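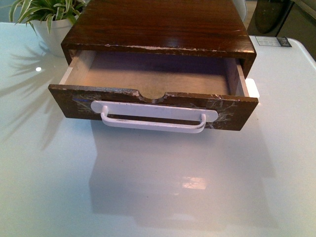 February 8, 2020

Single-drawer cabinet, job 954. Stain on the drawer front is badly worn, worst towards the right end, and the front edge of the top is chipped back to pale wood. Top otherwise sound, varnish still has a shine. Blue mark near the left end of the drawer front - try white spirit on a rag first, then decide.

White bar handle to stay on unless Nandini hears otherwise from the owner. Finger notch to be left as it is, no filling.

Plan: rub down the front by hand, 5 strokes at a time and look, restain, two thin coats. Leave the inside bare. Wax the runners if it sticks.

Reiko has the dark stain. Need more 700 grit - ask Loredana.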